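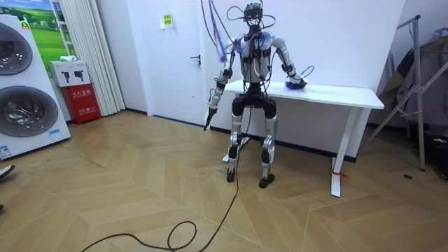
Subject: Re: [Greviler bumps] Planned section at Vullwood, what happens on the day?
To: Greviler bumps and babies list

Replying to the list as a couple of others asked me the same thing off list. I've put the original underneath my first bit so it makes sense.

I had mine at Vullwood in October, planned section, second baby. My first was born there too but that was an emergency one in the middle of the night, so I can compare the two up to a point. Things may have changed since, so check anything that matters with your midwife.

> Hello all, I'm 36 weeks and have just been booked in for a
> planned section at Vullwood. The pre-op appointment is next
> week but I came out of clinic with more questions than I went
> in with. Do you get a time or do you just turn up and wait?
> Can my partner stay the first night? We don't drive, so is
> the bus any use or should we book a taxi? And has anyone got
> through the first fortnight with a toddler in a flat with
> stairs? We're on the second floor. Any tips on what to
> pack as well please, the list in the booklet is very long.
> Thanks.

Time. You get a time to arrive, which for everybody on the morning list is 7.30, and then you are told the order once the doctors have been round. I was second. The woman ahead of me was in theatre longer than planned and an emergency went in after her, so I went down just after one. I had been told when to stop eating and when to stop drinking at the pre-op, and one of the midwives checked with the anaesthetist whether I could have more water when it got late. Ask, if they don't offer. Take something to read that you don't need to concentrate on.

Theatre itself was calm. More people than I expected, and they all say their name and job. The spinal took two goes but didn't hurt much, it was more of a push. From lying down to hearing her cry was quick, and the stitching up afterwards was the long part. In all I was in there 45 minutes. She was on my chest for most of the stitching, which I didn't get the first time. 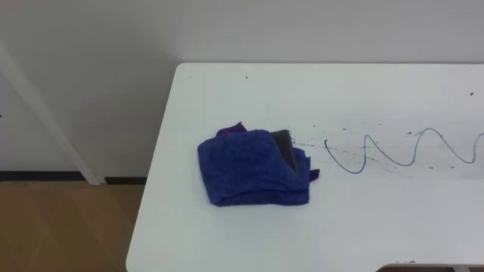 Partner staying. When I was in, partners could stay until nine at night on the ward and not overnight, unless you had one of the side rooms. There are only a few of those and you can't book them. I was in bay B, bed 23, by the window, and it was fine. The first night is the hard one because you can't get up to the cot until the feeling is back in your legs. Use the bell. I was shy about it with my first and got in a state trying to reach him. This time I rang every time she woke and the healthcare assistant passed her over and took her back again.

Bus. The 643 goes from the bottom of Barrientos Road and stops outside the main entrance, but the first one doesn't reach the hospital until ten to eight, so it's no good for a 7.30 arrival. It is good for your partner going back and forth. I would book a taxi for the way there and get a lift home if there's anybody you can ask. You'll need the car seat with you before they let you go if you're travelling by car or cab. Practise with the straps at home — ours took ages and the porter was waiting.

The maternity entrance is round the side, past the Cusura coffee kiosk. It's locked before eight, so use the buzzer.

Packing. I took too much again. What I used: big pants, a nightie that opens at the front, long phone cable, peppermint tea bags, lip balm, flip-flops for the shower, own pillow in a coloured case, and a dark towel from home. The hospital ones are thin and small. For the baby, vests, sleepsuits, a hat, nappies, cotton wool, and two of the cellular blankets. I didn't open the massage oil, the playing cards or the second set of going-home clothes.

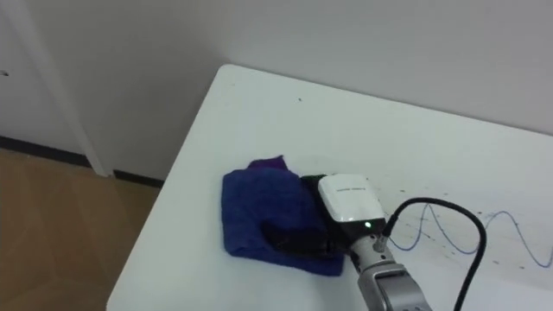 Blue towel, folded, on the white table.

Stairs and toddler. We have 19 stairs and no lift. I was told stairs were all right if I took them slowly, and for the first week I went down once a day and came back up once. Keep nappies and a changing mat wherever you spend most of the day. The toddler was 26 months and the lifting was what I worried about most. We got a step so he could climb on the sofa beside me, and into his chair, and he was pleased with himself. Bath time was his dad's job until I'd had my check.

Take the painkillers on time even if you feel all right. I skipped a dose on day three and regretted it by teatime. If the wound gets hot or smells or starts to weep, or you feel feverish, ring the number on your discharge sheet straight away — they'd much prefer you to ring.

I've still got a bag of newborn vests and an unopened pack of maternity pads if you'd like them, I can leave them at the Greviler baby group. Let me know which week suits.

Bay B mum
Barrientos Road end

--
You are receiving this because you joined the Greviler bumps and babies list. Replies go to everyone. To leave, send a blank message with the word unsubscribe in the subject line.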